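Last change of this file: April 2021

# Hendora word lists

Hendora is a small collection of spelling word lists for English learners. I made the first list in December for my evening class, and later I added the others when colleagues asked for them. The lists are plain text, so you can open them with any editor.

## What is inside

- `basic.txt` has 200 words for beginners.
- `middle.txt` has 377 words, with double letters and silent letters.
- `pairs.txt` has words which sound the same, for example *their* and *there*.

Every line has one word, then a tab, then a short sentence with this word. The spelling is American. If a word has two accepted spellings, I kept the one that is first in my dictionary.

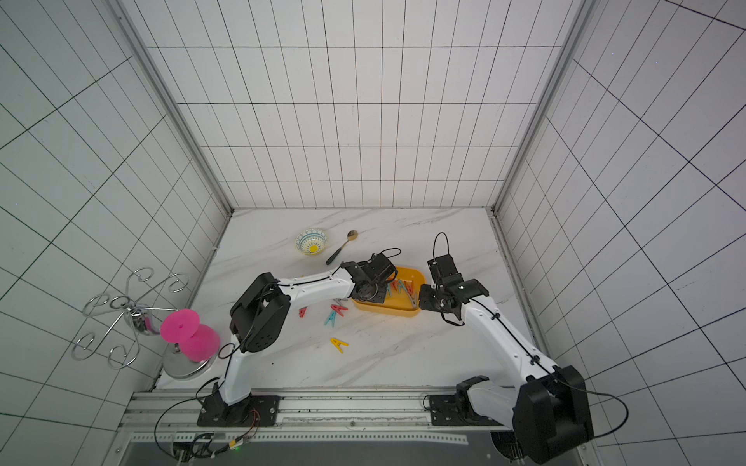 The sentences are written by me and checked by a colleague who grew up with English. Please do not expect literature. They are short on purpose, and I tried to use only words from the same list or from an easier one. In `middle.txt` this was not always possible.

## How to use

Download the folder and open the list you want. For a dictation I usually take 10 words, read each word, read the sentence, and then read the word again. The small program Dretance can also load these files. Choose "tab" as the separator, otherwise it will show the word and the sentence together.

## Known problems

- In `pairs.txt`, 9 lines still have no sentence.
- Some old versions of Dretance do not show the apostrophe correctly.
- Names of months and days are not included yet.

## License

You can copy, print and change the lists for teaching. If you find a mistake, please open an issue and write the file name and the word.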